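I've been working through the Brolcombe parish registers since July, and I have 143 entries typed up so far. It's slow going — the clerk had dreadful handwriting!

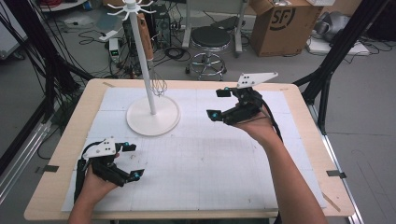
Filed under: Local History

My favorite find is a family called Fahmy, who ran the ferry over the Clava for over 600 months (somebody worked that out in the margin, bless them). Six of their children show up in the baptisms, and then the whole lot vanish. 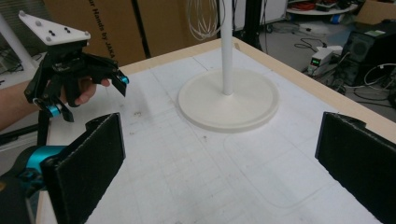 Did they emigrate?
I think they just moved upriver, where the registers are missing.

A reader wrote in about an old toll book that might cover the gap.

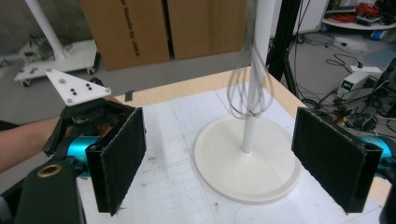
It lists every cart and passenger, so I'm hoping a surname or two slipped in — I've asked the archive for copies and I'm checking my mail like a kid before a birthday. More when they get here. 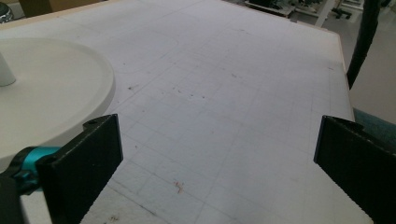
White tabletop with a faint gray grid.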